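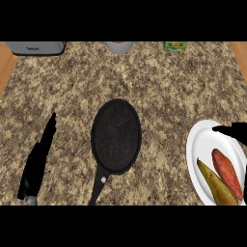

Granite counter with a toaster at the back.

Rima Chamoun is late, then I'm late, so we start in the middle. Second Draken album, the one with the long organ parts. She sang on it and played most of the keys. "I was 24 and I thought louder was the same as better," she says. "Listen to side two. I'm fighting the drummer the whole way."

The drummer was Jad Sabbagh. He's back for the new record, Nulard, out September 24, 2026 on Tirell. So is Fouad Khalaf on bass. No guitar this time. Why? "Raed said no." That's Raed Qudah, who wrote most of the early riffs and left after the January tour. Any bad blood? Long pause. "We talk. He sent me a demo. It was pretty good, I was annoyed."

Nulard was cut in a rented house outside Chidiac, drums in the hall, everything else wherever there was a plug. Hideaki Tamura mixed it. Chamoun had 113 takes of the title track and wanted to keep going. "Hideaki called and said, take 2, it's take 2, stop sending me files." She laughs. "I didnt speak to him for a week. Then I played take 2."

The first pressing is 1,603 copies. Odd number - I ask. "That's what the plant had vinyl for. Red, mostly."

On to the voice. It's lower now, rougher at the edges. She had a bad year with it, canceled shows, doesn't want to go into the doctors. "I can't hit the top of 'Salt Road' anymore. So we moved it down a step and a half and Fouad found a new line underneath. I like it more than the old one. Some people will hate it, fine."

Favorite show? A hall with 607 seats, half of them filled, monitors dead by the third song. "We couldn't hear a thing so we just watched each other. Jad was counting us in with his eyebrows."

She has to go, rehearsal. Last question, will they play the second album live? "Side one, sure." And side to? "Ask Jad."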